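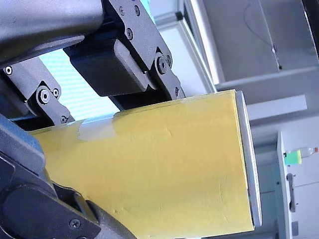
The Savura Flat Mailer in yellow, matte finish, with a strip of clear tape on the top edge.

Savura Flat Mailer — Yellow

Sold by Hakero Packing Supply
In stock at the Lonside warehouse
Pack of 4, carton of 300, or pallet of 3000

Every office has a drawer of brown envelopes, and every brown envelope looks like every other brown envelope, including the one with the signed contract in it. The Savura Flat Mailer is yellow. It is very yellow. If you lose one on a desk, the problem is the desk.

It's a flat box in heavy card with a matte paper skin, made for books, catalogs, framed prints, sample swatches and anything else that should arrive with its corners on. It ships flat and folds up along scored lines in a few seconds, or a bit longer the first time, when you will fold it inside out. We all did.

What it's good at

Flat things of a reasonable thickness. A hardcover cookbook fits. So do two thin paperbacks side by side, provided you put a piece of card between them so they don't spend the trip rubbing each other's covers off. Calendars go in nicely and make up most of our orders from October on.

The matte paper takes ballpoint, pencil and permanent marker. Labels stick to it and stay stuck. Peel one off and it brings some yellow with it, so get the address right.

What it's less good at

Mugs. Please stop asking about mugs.

It is also paper, and it will behave like paper. Handle it enough and you'll get faint creases on the broad face and the odd shallow dent. None of that reaches the contents if you've packed them snugly, but if you want a surface that looks untouched after a week in the mail, we sell the Manzano rigid case, which costs more and weighs what you'd expect.

Closing it

There is a tuck flap, and the tuck flap is fine for a shelf. For mailing, use tape. One strip of clear tape over the top edge, pressed down with your thumb from the middle outward, is plenty. Customers who wrap the whole thing in tape like a mummy are free to do so, and their recipients are free to write to us about it, which they have.

Clear tape shows up glossy against the matte paper. Some people mind. Paper tape blends in better and tears more easily by hand, but it doesn't love a cold garage.

Details

Color: yellow
Finish: matte paper over card
Closure: tuck flap, tape recommended
Supplied: flat, scored, unprinted
Reusable: yes, if opened by someone patient
Recyclable: with paper and card, tape removed

Ordering

The pack of 4 is for people who want to see it first. The carton of 300 is for shops and small publishers, and comes on a short pallet if you order two or more. The pallet of 3000 needs a loading dock or a good friend with a forklift. We do not carry pallets up stairs — this is now written on the invoice.

Orders placed before noon leave Lonside the same day, except on Wednesday, when the truck comes early and the cutoff is 10 a.m.

Printing

We can add a one-color logo on the broad face, minimum order 300. Black and dark blue look best. White looks weak on this yellow, and orange can't be seen at all, as one customer insisted on finding out. Proofs are sent by email and nothing runs until you approve one.

Returns

Unused mailers can come back within the month if they're still flat. Once folded they're yours.

Often bought with

Hakero clear tape, single roll
Hakero paper tape, single roll
Manzano rigid case, small
Savura card dividers, pack of 4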